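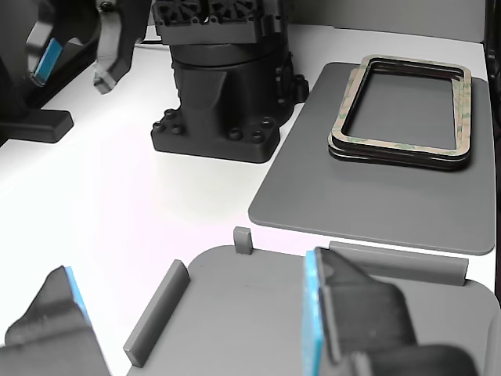
Frames stacked on the tray, with the gray plate in front.

I spent most of February on the Plomusley job, and most of that was adhesive frames. They are rectangular with rounded corners, hollow in the middle, and they come with a printed liner over the glue. The order was for 186. I had 93 done at the halfway mark and was already tired of them.

Kadri Org asked how I lay out my table, so I'll write it down. I work on a white top. Small gray parts are harder to lose on it than on the old green mat. The frames stay on a flat tray to the right and I take from the top of the stack. I used to keep them in the bag they were shipped in, but the corners caught on each other and two of them tore.

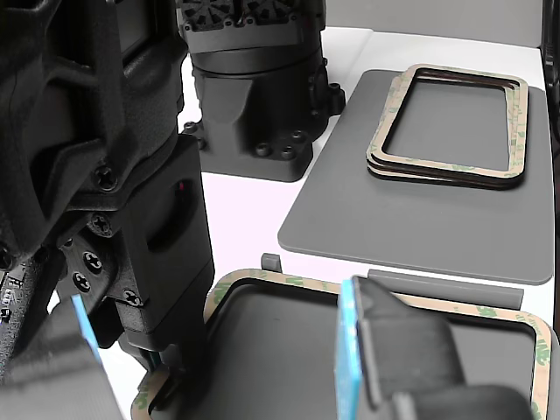

Tan frames, a little out of line, with the green print showing.

I don't bother squaring up the stack. If the edges are slightly offset it's easier to get a fingernail under one. I do keep them all liner side up, so I can see the green print and know which way a frame goes.

Peeling the liner is the slow part. Start at a corner and pull it back low and flat. Mahfuz Fakir uses tweezers and is faster than I am, but I bend the frame when I try it.

I still have to order more for the Rirken parts. Those take a narrower frame, and the last batch took 4 weeks to get here.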